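**Ticket 3297** – Jurov sorting project, left gripper
Opened by: Precious Ocampo
Status: open

Jaws close on command but small metal clips slip when picked up from the cloth. Beaded bracelets and hair ties are fine. Pads cleaned, no change. Fails on 4 of 9 tries.

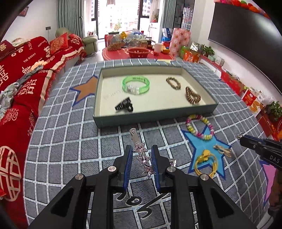

Closing force was still at the default, so I raised it one step – 2 of 9 now fail. Flat clips are worse at a slant than square to the pads.

Nestor to check pad alignment before the club demo in September. Please don't change the force setting until then.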